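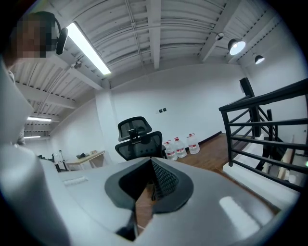
The Mulum hand gripper: white and grey shell, dark fingertip pad with the mesh insert on the inner wall.

Canis Shared Workshop
Mulum build group
Minutes of the meeting held on May 15, 2022

Present: Panagiotis Tsolakis (chair), R.B., J.M., D.L., S.A. (minutes)
Apologies: T.W.

1. Minutes of the last meeting
Agreed, with one correction. Under item 4 the spare servo was ordered by D.L. and not by J.M.

2. Matters arising
The cable for the wrist joint has come and is in the parts drawer. R.B. has not yet labelled the two power supplies and will do it this week. The question of a second key to the tool cupboard was carried over again.

3. Gripper shell
J.M. reported that the current shell took two attempts to print. The first lifted at one corner and was scrapped. The finish on the second is good enough to use and there is no plan to paint it.
S.A. finds the shell wide for one hand and asked if it could be slimmed down. J.M. said the wiring channel sets the width, so a narrower version would mean moving the board. Left as it is for now. S.A. will try it for a full session and bring notes.

4. Fingertip pad
The pad with the raised rim and open middle is to be kept. The solid pad was heavier and hid the part being picked up.
D.L. glued the mesh insert with contact adhesive and it came away after a week. The replacement is held with a different glue. PT asked that the glue be written in the build log this time, with the date it went on.
In the bench test the pad lifted a weight of 424 g without slipping. With 200 g more it slipped twice in five tries. Agreed that the smaller figure goes in the log as the working limit until the new insert has been tried.

5. Software
R.B. has moved the control code over to Clondus. The open and close commands work. The force reading jumps when the gripper is first switched on and settles after a few seconds. R.B. thinks this is in the start-up routine – he will look at it before touching the wiring.
J.M. asked for a plain stop command that works from any menu. Agreed. R.B. to add it before the arm is connected.

6. Arm
The arm is still at D.L.'s house. The base plate needs four holes drilling to match our bench. D.L. has the drawing but one measurement on it is doubtful, and he will check it against the bench first.
The group talked about buying a ready-made wrist joint. Wragg quoted £227 without the mounting ring and £274 with it. PT was in favour of the ring. R.B. and J.M. would like to try making one. Agreed to try once, and to order the full set if it does not fit.

7. Workshop
Nothing long is to be left on the stairs, including offcuts that someone means to come back for.
Sanding is to be done outside or with the extractor on.

8. Any other business
S.A. asked if we want to show the build at the open evening in November. General agreement, provided the arm is moving by then. PT to let the workshop know we are interested.

Actions
R.B. – label power supplies; stop command; look at force reading
J.M. – first try at mounting ring
D.L. – glue details in build log; check drawing, then drill base plate
S.A. – notes on shell width
PT – second key; open evening

Next meeting: same time next month, at the workshop.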